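Call for Contributors: Short Biographies of Physicians and Medical Inventors

Stovivar is looking for writers and fact checkers for a free online collection of short biographies. The people in it are doctors, nurses, instrument makers and lab workers whose names turn up in textbooks as a single line, if they turn up at all. The collection will have 200 entries when it is done. So far 20 have passed review.

That second number tells you something about how we work. Most short biographies of medical pioneers are copied from other short biographies. Somebody is called "the first" to do something, the claim gets repeated for thirty years, and when we go looking for the paper, the patent or the hospital record, we find a newspaper profile quoting a banquet speech. We would like to print fewer firsts and be able to stand behind them.

What the work involves

Each writer takes on 2 entries to start. An entry runs to 533 words at most, a limit inherited from the old print edition that we have never found a good reason to change. You choose from an open list kept by our editor, Halima Lawal. You may suggest someone who isn't on it, but please send two independent sources with the suggestion. A plaque does not count as a source. Neither does a family website, though it can point you toward one.

Fact checkers receive a finished draft and try to break it. Dates of degrees and appointments are where most of the trouble is. Patents are next — a patent shows that someone filed for an idea, and plenty of writers treat it as proof that the device was built, sold and used on patients.

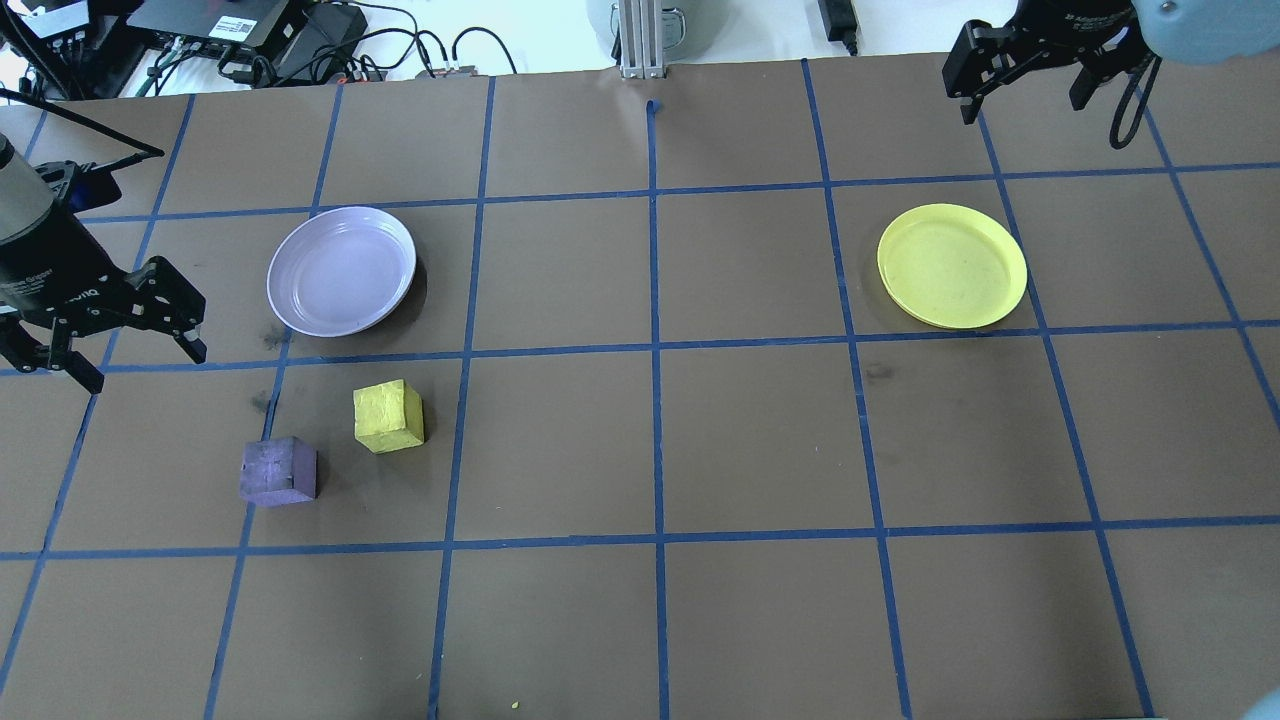 Who should apply

We don't ask for a particular degree. Some of our better checkers came from libraries and hospital billing offices. Some of our weaker drafts came from people with long publication lists who did not like being asked where a sentence came from. You should be able to:

- read a journal article from the 1950s and report what it says
- write a plain paragraph without "trailblazing" or "against all odds"
- take edits from Kevin Inga, who cuts a lot
- say "we don't know" in print

Spanish, French or Arabic is useful for the open entries. Edith Cáceres looks after the Spanish-language sources and Abdelkrim Bensaid the French and Arabic ones.

Pay and terms

You will be paid a flat fee for each accepted entry or completed check. It is modest, and we will tell you the amount before you agree to anything. We do not offer "exposure." Your name appears on your entries, and you keep the right to reuse your text elsewhere after a year. Drafts produced by software will be returned unpaid.

How to apply

Send a one-page writing sample and a short note about a biographical claim you once believed and later found to be wrong or unsupported. Tell us how you found out. We read that note before we read the sample, and we won't ask for a résumé.

Applications are open until 18/04/2023. Write to Halima Lawal through the contact form on the Stovivar site and put "Biographies" in the subject line. Shortlisted writers will get a paid trial check on an existing entry. The next round opens in November, provided the money is there, and we have been told before that it would be.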